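Notes, slides 4 to 7: check valves on pump discharge lines
Speaker: Vasanthi Poojary, Wevham

Slide 4. Start with the Pollell station. Two pumps on a shared header, static head 36 feet. On shutdown, the column reverses before a swing check can close, and the disc slams. Mutua Massawe logged the surge at some 100 psi over running pressure.

Slide 5. Three ways to cut the slam: a spring-assisted disc, a shorter stroke, a slower ramp-down on the drive. We used the first two. Pause for questions on spring rating — people always ask.

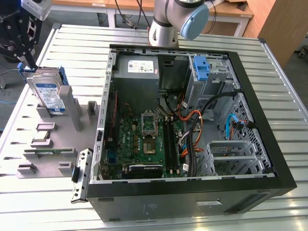
Slide 6. Ramp-down alone does nothing in a power failure. The drive loses supply and the pump coasts. Size the valve for that case first, then tune the drive. Peak surge after the change was 46 psi, same header, same flow.

Slide 7. Maintenance. Pull the cover at 100 hours, check the hinge pin and seat, then go to the normal schedule. The Vurkach valve needs clearance above the bonnet for the spring. Leave the drawing up while they copy the dimension. Hand over to Mutua for the wet well section.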